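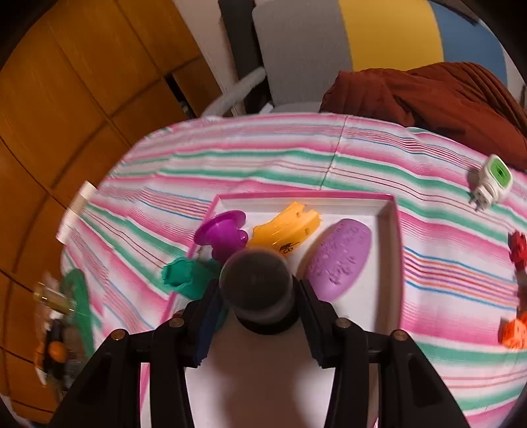

Figure 3. A dark cylindrical item held over the shallow box during the put-away stage; brightly coloured plastic pieces lie at the far end.

3.2 Container form and the order of filling

The second part of the study deals with open, shallow containers used for small toys. Section 3.1 reported on deep tubs, where pieces are dropped in and come to rest wherever they fall. Shallow boxes are used differently. The whole floor stays in view during filling, and each item has to be given a place on it. We treat this placing as a series of separate decisions, each limited by those already made.

Mixed sets were prepared from the Plaketti stock held at Ornmont. They contained plastic pieces with irregular outlines, rounded items and a small number of plain cylinders. The box was set on a cloth-covered table and filled one item at a time. In all, 186 fillings were recorded, of which 46 were left out of the analysis because the set had been incomplete at the start. Coding was carried out by Lukumay and Peixoto, working apart, and differences were settled by Esteves.

Three zones were marked on the coding sheet: the far end, the two long sides and the open floor. An item was assigned to the zone that held the larger part of its base. Items leaning on the rim were assigned to the zone directly beneath them and given a second code, 'rim contact'. The magenta-purple piece in Figure 3, with its wide brim tilted over the edge of the box, is coded as far end with rim contact. The yellow-orange piece immediately to its right is coded as far end only, and the lilac oval object as long side.

The far end was usually filled first. Pieces with brims, knobs or notched ends tended to collect there, often touching one another, and were seldom moved again once a third item had been added. Large smooth items went to the sides. The open floor was the last zone to be used and in many fillings was still free when half of the set had been put away. Figure 3 is typical in this respect: the white floor below the cylinder is empty, while the far end and the right side are already taken.

Cylinders were the only class for which orientation had to be coded as well as zone. A cylinder set down on its circular end takes up little floor but stands above a low wall; laid on its side it takes more floor and may roll. Both were accepted as finished placements. Orientation was coded twice, once while the item was held above the box and once after release, as the two did not always agree. In Figure 3 the item is upright, with one circular end facing upward, and the held code is therefore 'end-on'. No release code can be read from a single still, and stills were not used for that purpose.

Two limits of the coding should be noted. First, the tilt of brimmed pieces was recorded only as present or absent. A finer scale was tried in August and dropped when the coders could not apply it evenly — the brims hid too much of the wall behind them. Secondly, contact between neighbouring pieces was judged by eye from above, and narrow gaps may have been missed. Baptista's earlier work on the Marinho trays used side views for this reason, but those trays had clear walls and the method could not be carried over.

A filling was closed when no item of the set remained on the cloth, or after 600 seconds. Fillings that reached the time limit were kept in the analysis and are marked separately in Table 4. The effect of wall height on the use of the rim is taken up in Section 3.3.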